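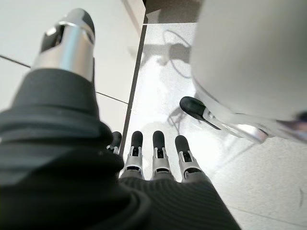

Ticket: glove and cover checks before floor-level reaches
Opened by: Yaneth Quispe
Status: waiting on Brijesh

Hi all, me again! I got a position warning on the ring finger during the low reach at our Futley site, and before I blame the hand I want to sort out what our handling rules really say (they're a bit of a mess).

What I tried so far:
Stopped the arm, locked out, waited the full 5 minutes. Reseated the black cover on the forearm and pulled the ribbed fabric flat over the palm. Ran the open/close cycle 14 times at slow speed. Warning came back on 3 of them, always near full close.

Now the rules part. The Wundness checklist says covers get inspected at the start of each shift. The Strickland one says after every tool change. We've been doing whichever one is taped to the cabinet that day, and I don't love that! I'd like one sheet, with cable slack added to it, for any reach that goes down near the floor.

Update from Brijesh Rathore: go with the stricter one for now, and no hands inside the marked area to tug fabric unless the arm is locked out. He's pulling the finger logs tonight.

I've tagged the unit "slow speed only" and left the warning uncleared so he can see it.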